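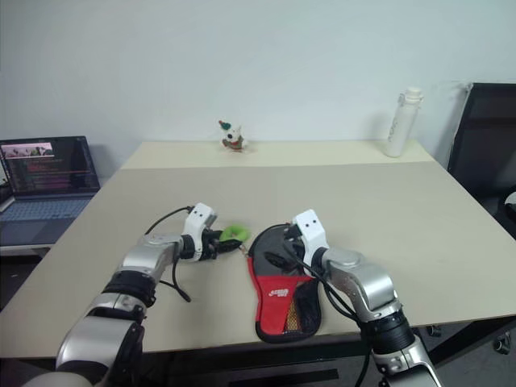 Photo: Mariama Tsikata for Skovach

Flarkuser Paddle Case, Red and Black
Item 772
In stock at Josthorpe
Price: $18

The Flarkuser is a case for one table tennis paddle. It follows the rounded outline of a standard paddle, so it takes up less room in a bag than a square case. The upper part is black and the lower part is red, with a black rim around the edge. The logo is small and printed in white on the red part.

There is a mesh pocket on the right side of the red panel. Use it for small things you want to find quickly. Anything heavy should go somewhere else in your bag, as weight in the pocket pulls at the front panel and it will sag over time.

We have carried this case since the Josthorpe store opened. It sells mostly to people who play once or twice a week and want something to keep the rubber clean between games. If you travel to tournaments with a spare paddle, look at the Medina, which has a divider and holds 2. The Medina is larger and costs more, and it will not fit in most side pockets.

Fit

The case is made for standard adult paddles with a flared, straight or anatomic handle. Penhold paddles also fit, with some spare room at the handle end. Oversized novelty paddles do not fit. Junior paddles fit but will move around inside.

If your paddle has edge tape that has started to lift, press it down or replace it before you put the paddle away. Loose tape catches on the way in and out, and we get a few cases back every season with glue on the inside. 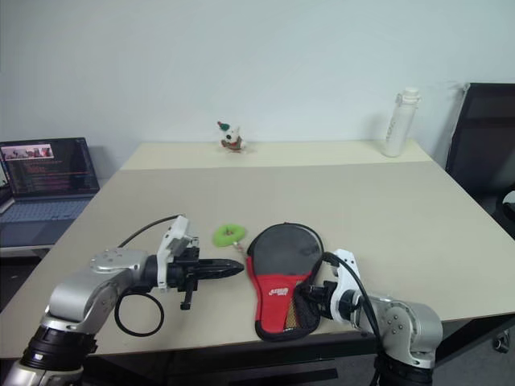 Let the rubber dry before you close the case. If you use a cleaner, wipe it off and leave the paddle out for a few minutes. A protective film sheet can stay on the rubber inside the case. There is enough depth for a sheet on each side.

Do not leave the case in a parked car in summer. Heat is hard on rubber and on the glue under it, and no soft case will keep it out.

Care

Wipe the outside with a damp cloth. Do not machine wash or tumble dry. Shake out the inside from time to time, as grit from the floor of a gym bag will find its way in and mark the rubber. Chalk and pencil come off the red panel with a little dish soap. Ink usually does not.

Telling yours apart

Clubs often order these together, and a bench full of matching cases gets confusing by the end of the night. Paora Rakena at our Josthorpe counter suggests hanging something from the case or from the bag you carry it in. A luggage tag works. So does a key ring, a piece of bright cord or a plush bag charm on a clip. Take the charm off before you play so it stays out from underfoot.
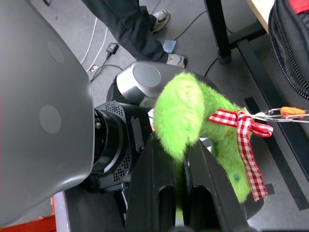 Small plush pieces pick up lint and dust in a sports bag. Brush long fur with a dry toothbrush and retie any ribbon by hand. Check the clip now and then. If the gate no longer closes fully, replace it before you lose what is hanging from it. We keep spare clips in the drawer under the register, and staff can fit one while you wait.

Name labels are another choice. The iron-on kind is not suitable for this case. Use a sewn label or a tie-on tag.

Ordering

The price is for the case only. Paddles, balls and bag charms are sold separately.

Orders placed before noon on Wednesday go out with that week's delivery run. Orders after that go out the following week. You can also reserve a case and pick it up at the Josthorpe counter, where we hold it for five days.

Clubs and schools can order at the group rate. Write to Skovach with the number of cases you need and the delivery address, and we will send a quote. We do not print club names on the cases. The next large shipment is due in November, and group orders already placed will be filled from it first.

Returns

Unused cases can be returned with the receipt. If a seam fails in normal use, bring the case in or send us a photo of the damage along with your order number. We will repair it or replace it with the same model. Wear on the rim, stains and stretched pockets are not covered.

Related items
Medina double paddle case
Protective film sheets
Edge tape
Spare clips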